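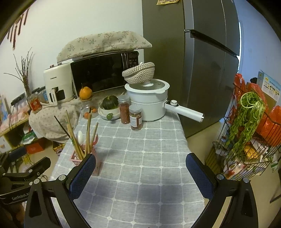 These questions and answers are for residents of the Kaplan Court and Rivetti House sheltered housing schemes, and for relatives who help them with shopping and cooking. They explain how the shared dining rooms and pantries are run. The answers apply from February 2, 2021 and replace the leaflet previously kept in the entrance halls.

## Using the dining rooms

**Who may use the shared dining room?**

Any resident of either scheme may use the dining room in their own building. Residents may also use the room in the other building if they are invited by someone who lives there. Guests must be accompanied by a resident while they are in the room.

**When is it open?**

The dining rooms are open from 7 am to 10 pm every day, including public holidays. The kitchens close at 9 pm so that the floors can be washed. Residents who need to prepare food after that time, for example on medical advice, should speak to the scheme manager, who can arrange a key.

**How many people can sit down to eat?**

The Kaplan Court dining room is licensed for 22 people. Rivetti House has a smaller room. The limit there is shown on the notice beside the door, and is lower when the folding partition is closed.

During periods when national or local restrictions are in force, the lower numbers on the temporary notice apply instead. The temporary notice always takes priority over this page.

**Can I book the room for a family meal?**

Yes. Bookings are taken by the scheme office up to six weeks ahead. A booking lasts for a maximum of three hours, including the time needed to lay the tables and clear up. There is no charge to residents. Bookings cannot be made on behalf of outside groups.

Private bookings are not being accepted while household mixing is restricted. Requests already received have been kept on file and will be offered a new date in the order in which they arrived.

**May I bring my own tablecloth and crockery?**

You may. Please take them back to your flat afterwards. The association's own tablecloths are wipe-clean and should be left on the tables. Fabric cloths left behind are sent to the laundry with the kitchen linen and may come back smaller than they went.

## The shared pantry

**What is the shared pantry?**

The shared pantry is a set of shelves in each kitchen holding dry goods which any resident may use. It was set up in May, after residents at Rivetti House asked for a way to buy rice, pulses and spices together at a lower price. Kaplan Court joined later in the same year. The two pantries are stocked separately but follow the same rules.

**What does it normally contain?**

The basic list is rice, plain flour, red lentils, porridge oats, dried noodles, sugar, salt, tea and cooking oil. Each building then adds items of its own choosing. At present these include dried berries, chilli flakes, barley, split peas, sesame seeds and stock powder.

Fresh food is not kept in the pantry. Milk, eggs, meat and vegetables belong in your own refrigerator.

**Who decides what is bought?**

Residents do. A request sheet hangs inside the pantry door and is collected on the first working day of each month. Hằng Kim orders for Rivetti House and Liviu Sima for Kaplan Court. If an item has been requested by three or more households it will normally be bought. Items requested by one household only can be ordered at cost and will be delivered to your flat.

**How is it paid for?**

Households which wish to take part pay £6 a month. The payment may be made at the scheme office or added to the service charge statement, where it appears on a line of its own. It can be stopped at any time with effect from the following month. Housing Benefit does not cover this payment.

In the last full year, the two pantries together spent £1,361 on dry goods. The accounts are available to read in the office.

**I do not take part. May I still use the kitchen?**

Yes. The cooker, kettle, sinks and shared utensils are paid for from the service charge and are for everyone. Only the food on the pantry shelves is kept for those who contribute. Tea and sugar are an exception - they are free to all residents and their guests.

## Labels, jars and dates

**How should food be stored?**

All dry goods must be moved from opened packets into lidded jars or tubs. Clear containers are preferred. Spare ones are kept on the bottom shelf, and clean jars from home are welcome provided that the lid fits tightly and there are no chips or cracks.

**What must the label say?**

Each label should give:

- the name of the food
- the date the packet was opened
- the best-before date printed on the packet
- any allergens shown in bold on the packet

Labels may be written in any language, but the allergens must also be given in English. Sheets of blank labels and a pen are kept in the drawer under the kettle. If you find it hard to write labels by hand, the office can print them for you.

**Some of the food is past its best-before date. Is it safe?**

A best-before date concerns quality. Dry goods kept sealed and cool are often perfectly good for some time afterwards, though spices lose their flavour. A use-by date is different and concerns safety. Nothing may be kept or eaten beyond its use-by date.

The shelves are checked every month. Food that is more than three months beyond its best-before date is removed. Anything that smells stale, has gone damp or shows signs of insects is thrown away at once, whatever the date.

**What if I have an allergy?**

Please tell the scheme manager, who will record it with your consent. Nuts and sesame are kept on a separate low shelf, with their own scoops. We cannot promise that any food in the pantry is free from traces of an allergen, and residents with a severe allergy are advised to keep their own supplies.

**May I take medicinal herbs or supplements from the pantry?**

The pantry does not stock medicines, vitamins or herbal remedies. Some ordinary foods can also affect the way medicines work. Grapefruit is the best known, and goji berries may interact with warfarin. If you take regular medicine and are unsure about a food, please ask your pharmacist. Staff are not qualified to give this advice.

## Utensils and washing up

**What is provided?**

Each dining room has knives, forks, spoons, soup spoons and chopsticks, together with plates, bowls and serving dishes. Adapted cutlery with thick handles is available at both schemes. It is kept in the left-hand drawer and may be borrowed for use in your flat if you sign for it.

**How should chopsticks and other wooden items be cleaned?**

Wash them by hand in hot water with washing-up liquid, rinse them, and stand them in a holder with open sides until they are fully dry. They should not be left to soak. Bamboo and wooden items that have split or turned dark should be put in the food waste bin and reported, so that they can be replaced. They should not go in the dishwasher, where the thinner ones slip through the basket and stop the spray arm from turning.

**Who does the washing up?**

The person who used the items. Residents who have difficulty standing at the sink may use the dishwasher or ask the kitchen assistant, who is on duty from 11 am to 2 pm. Plates left overnight will be washed, but the office will speak to the household concerned if it happens often.

**I have broken something. Do I have to pay?**

No. Please report it so that any sharp pieces can be cleared away properly and a replacement ordered. Large appliances must not be repaired by residents or relatives. Faults with the Skotico ovens at Kaplan Court should be reported to the office with the code shown on the display.

## Meals together

**Are group meals still held?**

Group meals are suspended. The monthly lunch at Rivetti House and the soup evening at Kaplan Court will resume when the association is advised that it is safe to do so. Residents will be told by letter at least two weeks beforehand.

In the meantime, a hot meal can be delivered to your door from the Pulent kitchen at midday. Orders must reach the office by 4 pm on the day before. Vegetarian, halal and soft-food meals are available at the same price.

**Can residents cook for one another?**

Yes, informally and within any restrictions in force. Food for sale may not be prepared in the shared kitchens. Any resident who wishes to cook for a group meal once these resume must hold a basic food hygiene certificate. The association will pay for the course, and places can be requested from Mahlet Alemayehu at the Rivetti House office.

**Is there a collection of residents' recipes?**

A booklet is being put together by Rajkumari Solanki. It will be printed in large type, with 300 copies planned, and each household will receive one free of charge. Recipes may be handed in at either office, handwritten or typed. Please state how many people the dish serves and give measurements in grams and millilitres where you can. Cups and handfuls are accepted, but you may receive a telephone call about them.

## Concerns and complaints

**Someone is using food that I labelled as my own. What should I do?**

Personal food should not be kept on the pantry shelves, even when it carries a name. Each household may have one locker in the corridor for this purpose. Lockers are free, and keys are issued by the office. If food has been taken from a locked locker, please report it to the scheme manager.

**How do I make a complaint about the kitchen or pantry?**

Speak first to the scheme manager. If you are not satisfied with the reply, write to Rory Sutherland, Head of Resident Services, at the association's main office. You will receive a written answer within ten working days. A relative or advocate may write for you if you give your permission.

**Can I have this information in another form?**

Large print, audio and translated copies are available on request from either scheme office. Please allow one week for large print and three weeks for translation.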